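How to Budget for a Small Tabletop Robot Cell

Start with the task. Write down what the arm has to touch, how far apart those things are and what the heaviest one weighs. Do this before you open a catalog. At Imusley we bought the arm first and spent most of February paying for that.

Step 1. Price the table before the arm. A table with a regular grid of holes costs more than a plain bench, but you can bolt a work board down and put it back in the same place after a cleanup. Check the bolt size against your board and order spares on the same purchase order.

Step 2. Get two quotes for the arm. We asked Nodero and Vonham. Make sure both quotes cover the same items: arm, controller, cables, mounting plate, shipping. Vonham left the mounting plate off the first version and looked cheaper until we added it back in.

Step 3. Choose the end tool by the work. If the arm only has to push parts across a surface, a plain rod with a rounded tip will do and a two-jaw gripper can wait until next year. Ask the supplier for the tool flange drawing so that a local shop can make the rod. Ours came from Pichler.

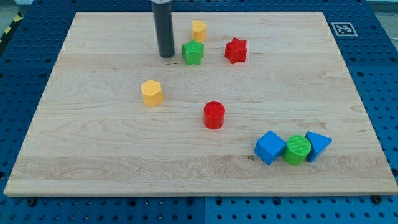

Step 4. Put small parts on their own line. Test blocks in a few shapes and colors can be 3D printed, but somebody has to run the printer, so count the hours as well as the filament. Add printed markers for the camera setup, floor tape and a work board. Our line for all of this came to $254, and we went over it by nearly half.

Step 5. Plan for wear. A wood board gets scratched and will need sanding or replacing. Buy two of the same size at the start - lumber from a later order may not match in thickness, and then the tool height has to be set again.

Step 6. Hold back 7 percent of the total until the cell has run for 100 hours. Domenica Hofstetter in purchasing wrote this into our order terms, and both suppliers accepted it.

Send the finished sheet to purchasing with the quotes attached and the lead times filled in. Shipping dates go in the last column.

Last updated Monday, April 27, 2020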